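Aeródromo de Wirnlow: cronología y recortes

Versión 3 del conjunto. Lo mantienen Aldana Valdebenito y Lukian Maksymiv.

Contenido

El repositorio reúne noticias de prensa, actas y anuncios sobre el aeródromo de Wirnlow, desde la compra de los terrenos hasta el cierre de la pista de hierba. Cada registro corresponde a un documento, no a un acontecimiento, de modo que una misma inauguración puede aparecer varias veces con versiones distintas. Las contradicciones entre periódicos se han dejado como estaban.

Archivos

registros.csv – tabla principal, una fila por documento
personas.csv – pilotos, mecánicos y concejales citados
lugares.csv – topónimos antiguos y su forma actual
notas.txt – dudas de lectura, por número de registro

Campos principales

id: identificador interno, sin significado cronológico.
mes: mes de publicación; vacío si el recorte no lo conserva.
cabecera: nombre del periódico tal como figura en la mancheta.
tipo: noticia, anuncio, acta, carta o miscelánea.
texto: transcripción completa, con la ortografía original.
fiabilidad: de 1 (legible) a 3 (muy dañado).

Procedencia y transcripción

Los recortes vienen de 12 carpetas que reunió Rania Fakhoury. La transcripción automática se hizo con Rastik y la revisó a mano Nadiia Horobets. Quedan unas 30 páginas sin revisar, todas de anuncios de vuelos de recreo; llevan fiabilidad 3 aunque el papel esté en buen estado.

Problemas conocidos

El apellido de un mismo piloto aparece con seis grafías. En personas.csv están unidas, en registros.csv no. Las horas de salida de los vuelos postales mezclan hora local y hora de la compañía – conviene no ordenar por ese campo.
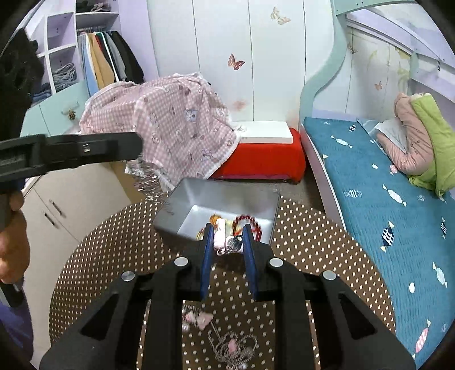 El tipo «miscelánea» recoge lo que los periódicos publicaban junto a las noticias del aeródromo: rifas, objetos perdidos, listas de regalos. Es un cajón tan mezclado como una caja metálica con una pulsera de cuentas rojo oscuro, un adorno naranja y alguna cosa amarilla, y no se ha subdividido. Quien busque solo aviación puede filtrar ese valor sin perder vuelos ni obras. Las correcciones se envían a Anika Mercado, indicando el id y la cabecera.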